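Print this thread | E-mail this thread

Swapping the supply in an old office tower: standard unit or not?

ohmslaw_ted
I have a Brumell tower I want to keep as a file server. The original power supply is labeled 500 W and I have a Junix 700 W on the shelf. Before I pull everything out: does the Brumell take a normal unit, or is the connector proprietary? The manual covers memory and drives and stops there.

gantry19
Check the main connector first. Count the pins, then compare the wire order against the standard chart. Some office boards use a 24-pin plug with the wires moved around, and it will fit and it will kill the board. Screw holes second. If all four line up with the Junix, you are most of the way.

pughfan
You don't need 700 W for a file server. Two drives, one card, no graphics load to speak of. Leave the original in until it fails.

ohmslaw_ted
It is failing. Twice in February it shut down under load, and the 12 V rail reads low on the meter.

pughfan
Low by how much, and measured where? A tired drive plug will show a drop that the supply isn't causing. Measure at the board connector.

gantry19
Disagree with waiting. A supply of that age with a sagging rail is done. Lay the case flat, panel side up, and unplug the drives before the board so you have slack to work with. Mine had the drive wires tucked under the cage -- took longer to free those than to do the rest of the job.

slotcover
Drilteo sells an adapter for the odd connector if you have that version. I've used 2 of them with no trouble. Keep the lead away from the expansion card.

pughfan
Adapters are one more contact to go bad. I'd buy the correct unit.

ohmslaw_ted
Pin order matches the chart. Going ahead with the Junix tonight.

Print | E-mail

Reader comments (2)

fanheader: Same layout as my Pugh. Blue means it unlatches by hand on that one.

slotcover: Worth blowing out the drive cage while the panel is off.

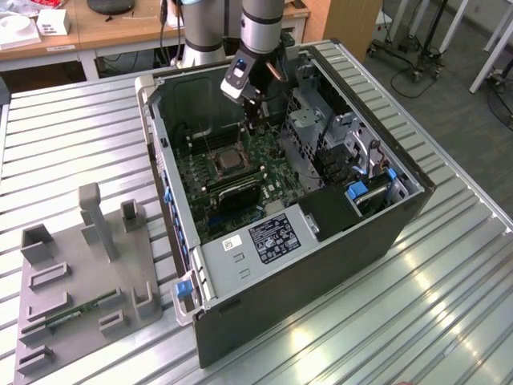 Tower on its side with the panel off, power supply and drive cage in place.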